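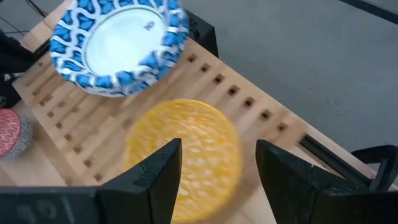
Schnyder Opens Sales at Vakine Lofts

Nov 29, 2019 - Schnyder has opened sales at Vakine Lofts, its new condo building in the Plevo neighborhood, and the first day was a busy one! Buyers signed for 4 of the 30 homes before lunch, including a top-floor corner unit with 1491 square feet and a wide terrace.

"People have been asking us about Plevo for years, and we're thrilled to finally hand out floor plans," said Uyên Mai, sales director at Schnyder. Move-ins begin in March.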